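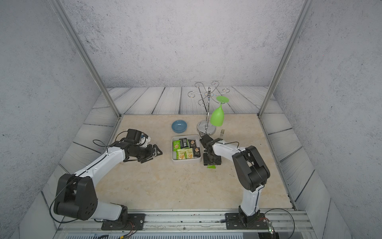

Rules for two-arm benches with food items on them - what do you all do?

Posted by wornside_tech
August 22, 2019

We are rewriting the house rules for our small two-arm benches at Wornside and I'd like to hear what other places have settled on. The old sheet is 7 pages long and most of it was copied from the rules for our big floor-standing arms. Half of it makes no sense for a bench you can reach across.

The parts I want to get right are:

Who may reach into the enclosure, and when.
How items go back to their starting places between runs.
What happens to food packets after they have been gripped.
Cables.

At the moment the sheet says both arms must be powered down before any hand goes past the front rail. In practice people press the stop, reach in, straighten a packet and carry on. I don't like having a rule that gets broken all day long, but I don't want to write down the bad habit as the new rule either.

Reply from Natsumi Kubo

Keep the power-down rule. I've worked on benches like that and the arms are light, but there are two of them and people watch only the one they are thinking about. A stopped arm that still has power is one wrong click away from moving.

If it takes too long to power down and come back up, fix that. Ours took 90 seconds when we started and everyone cheated. We changed the start-up script, the wait got much shorter and the cheating mostly went away.

Reply from jibrin_bench3

I disagree with Natsumi on this. We let people reach in on a held stop, as long as the person reaching in is the one holding the button. One person, one button, no second operator at the keyboard. It has been our rule since April and it gets followed, which the old one never was.

Powering down has its own problem as well. Some arms sag when the motors let go. If a gripper is over a tray of packets or next to a rack with a glass on it, down it comes on top of them. Your rule should say where the arms have to be parked before power comes off.

Reply from Natsumi Kubo

Fair point about parking, and I should have said it. Ours are sent to a rest position first. But "the one holding the button" needs a hand, and people want both hands to hang a glass on a hook. I have seen a stop button held down with an elbow.

Reply from jibrin_bench3

Then they have broken the rule and you talk to them. You could say the same of any rule.

Reply from Asuka Onishi

I write the bench procedures at Sesdale. Whatever you choose, check it with whoever signs off your risk assessment, and do it for each bench. A forum can't tell you if a held stop is good enough on your arms. It depends on how the stop is wired and what the maker says it does.

On resetting items, we had no end of trouble until we wrote down what counts as a start position. "Packets in tray" was all we had. One person would lay them out neatly in rows and the next would tip them in overlapping, and then they compared results as if it were the same task. Now each task has a card with the tray, bowl and rack positions on it, and a line saying if overlap is allowed.

The card also says what to do with anything that ends up outside the tray. Ours is: leave it where it is until the run is closed, then log it, then move it. People are very keen to tidy up early.
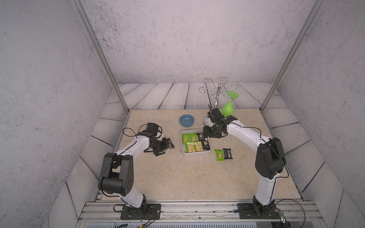 When do you count a run as closed if there are still packets lying on the tabletop?

When the operator ends it on the log and both arms are back at rest, wherever the packets happen to be.

Reply from cindach_ops

Same at Cindach, with one addition. We give each run a number and the reset can't be started until that number has an outcome against it. We are on run 3243 and I can find out what happened in any of them. Before that we had gaps, and the gaps were nearly always the failed ones.

I'm less keen on the position cards. If you always put things back in exactly the same place you end up with a bench that works for that layout and no other. We tell operators to vary it on purpose.

Reply from Asuka Onishi

The card can say "vary it". Ours do for some tasks. My complaint is about it varying by accident with no record.

Reply from cindach_ops

All right, I can live with that.

Reply from wornside_tech

Thanks, this is useful. What about the food? Our sheet says nothing at all, and people do eat near the benches.

Reply from jibrin_bench3

Anything that has been on a bench is never eaten. Mark every packet with a pen before it goes in so it can't wander back to the kitchen. Grippers get grease on them and seals split. We throw a packet out after 3 days of use or at the first split, whichever comes first.

Reply from Natsumi Kubo

Agree with all of that except the 3 days, which seems wasteful. We go by condition. A packet that has gone soft grips differently from a new one, so we check them at each reset and swap the tired ones out. Glasses, bowls and cutlery from the bench stay with the bench too, and don't go through the kitchen sink.

Reply from jibrin_bench3

Going by condition means going by whoever is on shift. I'd sooner waste a few biscuits.

Reply from Asuka Onishi

For cables, ours is short. Any cable that runs along an arm must have enough slack for the full reach and must not be able to catch on anything standing on the table. Anything loose by the base plates gets clipped to the rail before the first run of the day. Tall items such as racks go in after the arms have been moved through their range once, with the table clear. Small boards mounted by the rail should have a cover if people lean over them to reach in.

Reply from wornside_tech

I hadn't thought of doing the range check with the table clear first. That's going in.

Draft so far: park both arms, power off, then reach in. Run closed on the log before anything is moved. Start card for each task, with overlap and variation stated. Packets marked by pen and never eaten. Cable check at the start of the day. I've left the held stop out for now - I need to ask how ours is wired before I argue for it.

It fits on one page. I'll post the full text when it has been signed off.

Reply from jibrin_bench3

Put the throwing-out rule on it as well, whichever version you pick.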